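How to Oil a Light Wooden Table

Updated Apr 8, 2025

I wrote the first version of this guide for my neighbors in Mondstead, who kept asking me the same questions about their tables. The method is for solid wood or a thick veneer which is unfinished or was oiled before. If your table has lacquer or polyurethane on it, the oil can not go in and you will only get a sticky layer. To check, put a drop of water on a hidden spot and wait ten minutes. When the drop makes the wood darker, the wood is open and you can continue. When the drop stays round on top, there is a closed finish and you need another guide.

What you need

Sandpaper in 120, 180 and 240 grit
A sanding block, cork or hard foam
A hardwax oil or a plain furniture oil, clear or with a little white pigment
Cotton cloths without fluff, at least four
A vacuum cleaner with a brush
Thin gloves
A metal bucket with water

I use the Histby clear oil at home. Before it I used Lemaire, also good, but it made my pale table more yellow than I wanted. Read on the can how long the drying is, because the brands are quite different in this.

Step 1. Clean the table

Wash the top with warm water and a few drops of dish soap. Wring out the cloth very well. Wipe along the grain, then wipe again with clean water, and leave the table until the next day. Grease must be gone before you sand, otherwise the paper pushes it deeper into the wood.

Old wax is more difficult. Rub it with mineral spirits on a cloth, with the window open, and change the cloth often.

Step 2. Sand

Start with 120 only if there are scratches or rings from glasses. For a table in a normal condition you may start with 180. Always move the block in the direction of the grain and keep the pressure light. Edges and corners need only two or three strokes, and on veneer I do them by hand with no block at all.

Vacuum the dust, then go to the next grit. I stop at 240. Some people continue to 400, and the surface feels like silk afterward, but very smooth wood takes less oil and the protection is weaker. Leonie Sheehan, who taught the evening course I took at Truswood, stopped at 180 for kitchen tables and her tables looked fine to me.

Step 3. Look at the surface against the light

Turn off the ceiling lamp and let the light come from one side, from a window or a lamp standing low. Bring your eyes almost to the height of the table and walk around it. Scratches across the grain show themselves as short gray lines. Mark them softly with a pencil and sand them again with the last grit you used.

On pale wood this check takes more patience. The grain is faint and a reflection can wash out the middle of the top, so look at the same area from two or three sides before you decide it is good.

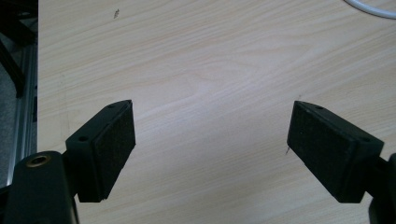 Step 4. Put on the first coat

Stir the oil slowly with a flat stick, all the way to the bottom. Do not shake the can. Pour a little on a folded cloth and rub it in with the grain, one board width at a time. The coat has to be thin. After fifteen minutes (or the time which is written on your can) take a dry cloth and wipe off everything that did not go in. If you feel a wet or sticky place with your finger, wipe again.

Important: cloths with oil can start to burn by themselves when they lie crumpled together. Put them in the metal bucket with water directly after use, and ask your local waste service how to throw them away.

Step 5. Second coat

Let the first coat dry for the full time on the can. In November my table needed two days more than in summer, with the heating on low. When it is dry, rub the top very gently with used 240 paper to remove the small fibers that stand up, vacuum, and oil again in the same way. The second coat takes much less oil than the first.

If the table has a loose leaf, oil the underside too. One coat is enough there, and it helps the leaf to stay flat.

Step 6. Wait before you use it

You can put light things on the table after one day in most cases. Hot dishes, wet glasses and tablecloths should wait until the oil is fully hard, and this is often one or two weeks. Wipe up any water at once during this time.

Care afterward

A damp cloth is enough for daily cleaning. Please avoid scouring powder and also the rough side of the sponge. When the surface begins to look dry, mostly near the places where people sit, clean it and rub in one thin coat. You do not need to sand the whole table for this.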